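**Do straw sleeping mats really make any difference in a warm room?**

Asked by Hrefna Riis, Flisville

My sister swears by hers. I've slept on one for 11 nights on top of my usual mattress and I can't say I'm convinced. It creaks, it slides, and I wake up with stripes on my arm. Is it meant to go under the sheet? Am I being sold a beach mat?

**Joni Kallio** (accepted)

It goes on top, with no sheet over it. Put a sheet on and you've paid for a noisy mattress. I doubt the big claims on the packaging, but a bare mat does feel less clammy than cotton. Sliding is usually the mattress cover, so leave a bedspread underneath to grip it. Wipe it with a damp cloth and dry it flat. Don't fold it.

**Gunnlaugur Ingvarsson**

Buy a fan.

**Jaime Patrício**

Why choose? Our spare bed has the mat over the patchwork cover with the monkeys on, and a small fan at the back by the wall. I still wouldn't swear which of the two does the work. Folded clothes get left on it all day and the mat doesn't seem to mind.
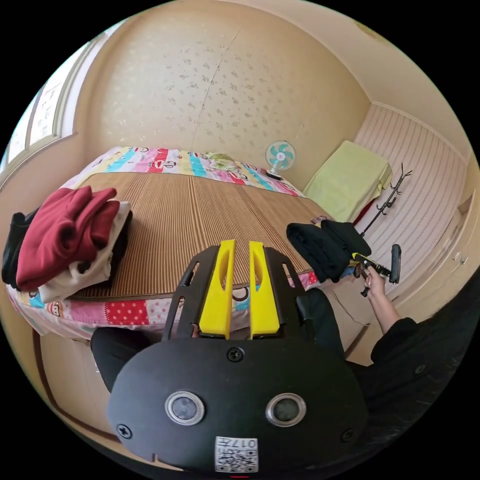
Hrefna Kjærgaard doubts the bedspread trick: she tried it in May with a thick quilt and the mat ended up on the floor twice. A thin one might hold, she thinks, but she'd want to see it after a week with a restless sleeper.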